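Home Contents Previous Next Glossary Index

Chapter 10
Workspace Rules for Arms Used Among Household Objects

Terms introduced in this chapter: maximum space, restricted space, operating space, task inventory, foreign item, handover state, hold point.

10.1 Scope

Chapter 9 treated the robot cell with a fixed guard. The guard set the limit of the hazard zone, and the contents of the zone were known from the cell drawing. This chapter covers arms that work at a table, counter or bench in a furnished room. The room has doors, seating and windows, and most of the objects in reach are ordinary household goods. No drawing exists for them. The rules below replace the drawing with a written inventory and a set of checks made by the operator.

The chapter applies to arms with a fixed or wheeled base that does not move during a task. Mobile bases are covered in Chapter 11. Electrical supply and earthing are not repeated from Chapter 3.

Nothing in this chapter replaces a risk assessment. The general method is the one the reader has already met: determine the limits of the machine, identify the hazards, estimate and evaluate the risk, and reduce it by design before turning to guards and then to instructions. A table of kitchen items is part of the limits of the machine and is recorded with them.

10.2 Spaces

The maximum space is the volume that can be swept by the moving parts of the robot, the tool and the object held in the tool. The last item is often left out. A tool closed on a spoon by its bowl sweeps a larger volume than the same tool closed on the same spoon by the middle of its handle. Where the grip point is chosen by software at run time, the longest overhang in the inventory is used.

The restricted space is the part of the maximum space that remains after limits have been set. Limits may be mechanical stops or safety-rated software limits. A limit set in the motion planner alone is not a safety-rated limit and may not be used to draw the restricted space.

The operating space is the part of the restricted space used by the task program. It is always smaller than the restricted space in a sound layout. If the two coincide, the task is using the limit as a stop, and the layout should be revised.

Consider the table layout at the Sosstead test house, which is used as the worked case through this chapter. The arm, a Breletti unit, has a reach of 852 mm measured from the base axis. With the tool fitted and closed on the longest listed object, the swept circle at table height is 1814 mm across. The first layout sheet, prepared from the arm data alone, used the reach figure and omitted the tool and the object. A chair placed clear of the arm on that sheet stood inside the restricted space. The error was found on review, the sheet was withdrawn and the chair position was moved.

Problem 10.1 asks the reader to work out the combined length of tool and overhang from these figures.

10.3 The task inventory

Every object on the work surface at the start of a run is either on the task inventory or is a foreign item. There is no third class. A tablecloth, a roll of tape used to mark positions and a paper towel are all entered if they are to stay on the table.

Each inventory line records the following:

Name of the object in plain words.
Whether the arm is meant to handle it, may touch it, or must stay clear of it.
Largest dimension and mass.
Material, and whether it can break, spill, roll or snag.
Grip point, if handled.
Condition at the start of the run (empty, closed, folded and so on).

The Kamath sheet, reproduced in Appendix D, places these entries on one page. It allows four classes of behavior after loss of grip: stays, rolls, breaks and spills. An object may belong to more than one. A glass jar with its lid on is entered as rolls and breaks. The classes are used in Section 10.6 to set the height limit for carrying.

Round objects need particular care. A rolling pin released at an angle to the table edge may travel the full width of the surface, and a person nearby will tend to reach for it. The reach is made without thought and often passes under the arm. For this reason an object in the rolls class is not released within a forearm's length of an occupied edge unless it is chocked or set in a tray.

Soft items are often entered without a grip point on the ground that they cannot do harm. They can cover a marker, block a camera or be drawn under the tool. Paper and cloth are entered like any other item.

10.4 Cables, straps and hoses

External cables form part of the moving structure. They are dressed with enough slack for the full motion of each joint in the task, and no more than that. The cable loop at the wrist is the usual point of contact with upright objects such as jars, vases and stemware. When the clearance of a path is checked, the loop is measured at its lowest position, with the wrist turned to the end of its travel in the task.

Straps are inspected before each session. A strap that has moved along the link is returned to its mark and the path is run again at reduced speed before normal work resumes.

10.5 Presence of people

Three states are defined. In the run state, the arm is under program control and nobody is inside the restricted space. In the handover state, the arm is stopped and monitored at a hold point, and a person may reach in to place or remove objects. In the service state, drive power is removed.

The Distov house rules, from which the wording of this section is adapted, require that the operator speak the name of the state aloud at each change. The practice is cheap and is recommended. It is not a protective measure and earns no credit in the risk assessment.

An operator who wears a headset or works from another room may not change the state. The person who changes it must have a direct view of the whole table, the floor on each side of the table and any doorway that opens toward the arm. 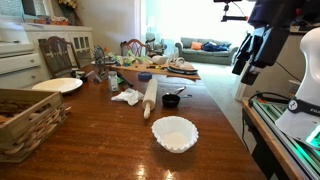
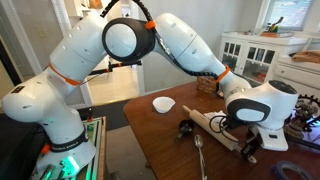 Table work with a base-mounted arm. A rolling pin is among the objects on the table.

The start-of-run check is made in a fixed order: floor, base, cables, tool, table, seating. The floor comes first so that the operator is not called back across a cable after the table has been approved. Seating comes last, as chairs are the items most often moved during the check itself.

Foreign items are removed in the handover state. They are not pushed aside by the arm, even when the tool could do so without risk. A foreign item that cannot be removed is added to the inventory, given a class, and initialed. If it falls in the breaks or spills class, the path is checked again.

The hold point is placed so that the tool is above and to one side of the open part of the table. It is not placed over the edge where the operator stands. Where the room allows only one standing position, the hold point is set first and the objects are laid out to suit.

Section 10.6 derives carry heights from the inventory classes. Section 10.7 deals with speed near the table surface, and Section 10.8 gives the form of the session record. Readers who have not completed the exercise on stopping distance in Chapter 8 should do so before going on.

Previous Next Back to top

Comments

Analyn Cabrera
In 10.2, does "longest overhang in the inventory" include objects marked stay clear? Our lab has been leaving them out because the arm should never be holding one.

benchnotes
We include anything the tool could physically close on. It made our circle bigger and we lost one chair position.

r_tull
The link to Appendix D goes to the glossary.

Analyn Cabrera
Thanks. Found the sheet through the index page, under "inventory, blank form."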